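Manalo Cotton Tote with Zipper, Off-White

We've carried the Manalo tote in our little shop on Gutum Street for a good while now, and it is still the bag most of us grab on the way out the door. It's a soft cotton tote with two fabric straps, a zipper at the opening and a narrow strip of teal trim along the rim (the trim is what people ask about first, and yes, it comes on every one!). There's no stiffening in it anywhere, so it folds down to next to nothing and can live in a coat pocket or a desk drawer until you need it.

It will take a water bottle, a paperback and a light sweater without complaint, and there's still room down the sides for the odd bag of snacks you pick up on the way home.

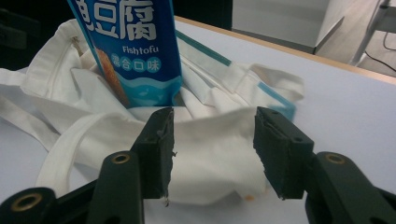 Because the cotton is so soft, the bag settles around whatever you put in it, and that does mean it wrinkles. Ours are wrinkled pretty much all the time and we've made our peace with it, but if you like a crisp tote, a warm iron while the cloth is still a little damp will bring it right back. For anything heavier or with corners, like binders or a laptop, take a look at the Ratel canvas carrier instead, it's a sturdier bag altogether and stands up on its own.

Care is simple. Wash it cold, inside out, with the zipper closed, and hang it up to dry. Light cotton does show spots, so dab at sauce or oil with dish soap as soon as you see it and let it sit overnight before it goes in the wash. Please skip the bleach, it's hard on the teal.

Details
Material: cotton
Color: off-white with teal trim
Closure: zipper
Width: 15 inches
Height: 14 inches
Straps: two, fabric

Weda sews these for us in batches of 1,000, and the next batch is due in August. If the bag shows as sold out, leave your email in the box by the price and we'll drop you a line when they're back on the shelf. Store pickup is open until 6 on Friday, and you're welcome to come in and try one on your shoulder first.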